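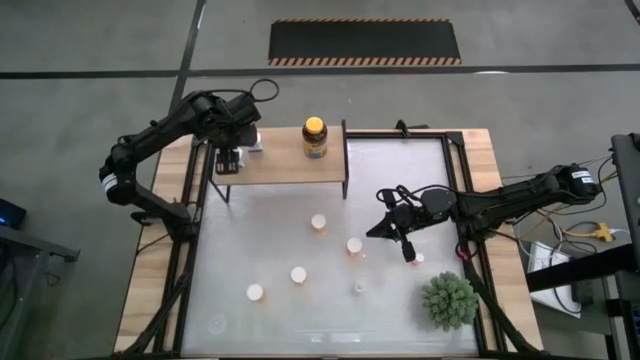 The medicine bottle, in the sense most people use the term today, is a small closed container for tablets, capsules or liquids taken at home. It is one of the humblest things in the house, and yet it has had a long and rather winding history, passing from clay jars to corked glass and at last to the light plastic bottles we all know. Much of that story belongs to the counter where medicines were sorted and packed. Older handbooks for druggists have a good deal to say about that counter, and they tend to favor a broad, pale top, much like a frosted white work surface set on a wooden table, on which a stray tablet is easily spotted.

Glass was the usual choice for a very long time. Brown and amber glass became popular for medicines that spoil in daylight, and the color proved so familiar to customers that it was carried over when plastic took its place. In the town of Weltberg, the druggist Li-hua Cheung kept both kinds side by side for years, and her collection of about 4,000 bottles – many of them still with their handwritten labels – is now looked after by the Villca Museum, where it fills 13 tall cabinets. 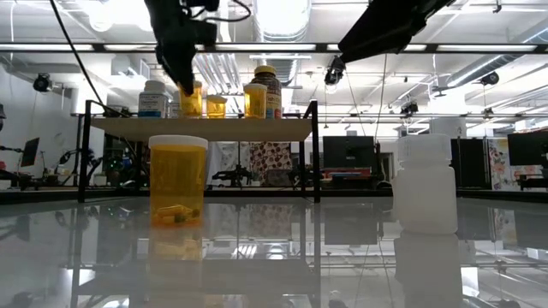 Amber pill bottle with capsules, left, and a white plastic bottle.

Caps have changed even more than the bottles themselves. Corks gave way to screw tops, and screw tops in turn to the push-and-turn caps that are meant to keep small children out (and that have tried the patience of a great many grandparents along the way). Some caps can be flipped over and used as a plain screw top, which is a kindness to people with sore hands.

Empty bottles have always found a second life. They hold buttons, seeds, fishing hooks and sewing pins, and in her book Trudley Street, Yee-man Tsai fondly recalls a neighbor who kept three of them on the windowsill, all full of marigold seed. Local recycling rules vary, and small bottles are sometimes turned away because they slip through the sorting screens.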